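How to change the brake pads on a kart without losing your temper

27 shares | 5 comments

I do this job a fair bit over the winter, and every November I get messages from people who've bought a second-hand kart and found the pads worn down to nothing. So I've finally written it up. My own kart is an old Hulis with a single rear disc, but most hydraulic set-ups are close enough that you'll be able to follow along.

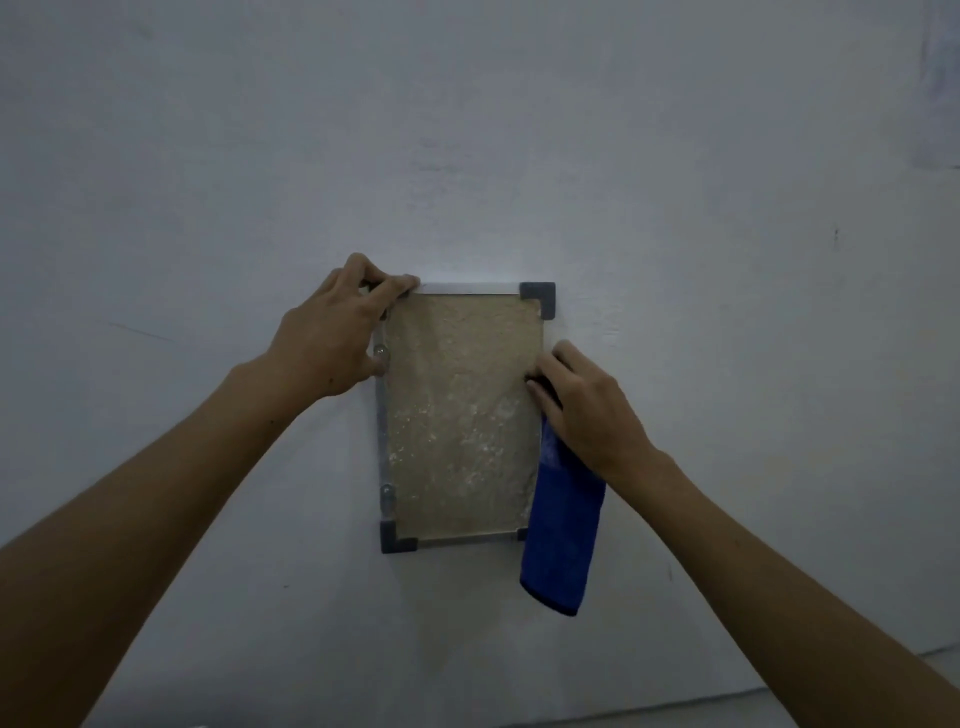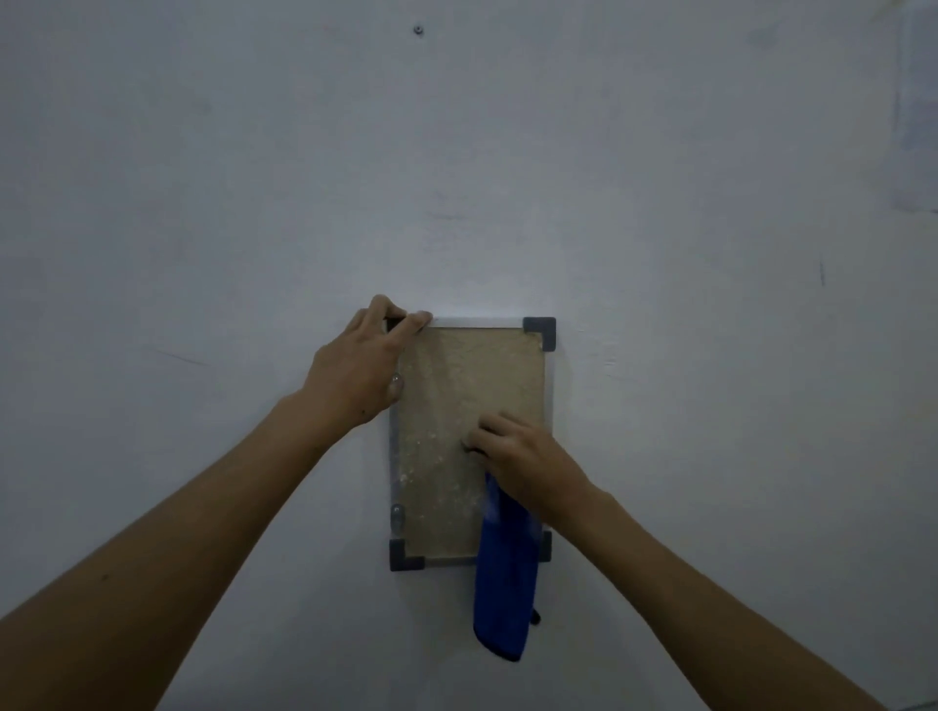

The framed panel on the wall, in both photos.

Right, brakes. Get the kart up on its stand and take the left rear wheel off. You can do it with the wheel on, and I did for years, but you'll skin your knuckles and say things the neighbours shouldn't hear. Give the caliper a good brush down before you undo anything. Old rubber and chain lube get everywhere and you don't want that lot falling onto new pads.

Next, have a look at how the pads are held in. Mine has 2 bolts with springs on them, done up with a 10 mm spanner. Yours might have a pin and a clip. Take a quick snap on your phone before you start (please do this, I once spent a whole evening trying to remember which way round a spring went).

Undo the bolts a bit at a time, swapping from one to the other, and slide the old pads out. Keep any shims with the pad they came from. I put mine in a muffin tin, which Vija Juška laughed at until she dropped one of hers down a drain at the Pedisero circuit!

Now push the pistons back. Take the cap off the reservoir first and wrap a rag round it, as the fluid level will come up and brake fluid eats paint. I use a flat plastic tyre lever and lean on it slowly. If a piston won't move, stop. It wants new seals, and that's another job altogether. If you see fluid weeping round it, same answer.

Wipe the disc on both sides with brake cleaner and a clean cloth. Check it isn't cracked or badly grooved. Then fit the new pads with the friction side facing the disc — yes, I have seen it done the other way — and put the shims, springs and bolts back. Do the bolts up evenly and use the torque figure in your own caliper's manual, because they vary.

Pump the pedal until it goes firm. It'll feel horrible for the first few presses. Top up the fluid if it needs it, put the cap on, and spin the axle by hand. A light rub is fine, but if it drags, check that the disc is sitting in the middle of the caliper and shift the shims about until it does.

Last thing is bedding in. Do 5 gentle laps, braking early and softly, then a few a bit harder, then come in and let everything cool down. Zainab Afolabi taught me that one and I used to ignore her. My first set of Okafor pads went shiny in a morning and squealed for the rest of the season.

Check the bolts again after that first run. I get my pads from Esell these days, and I always keep a spare set in the van.

Share this | 5 comments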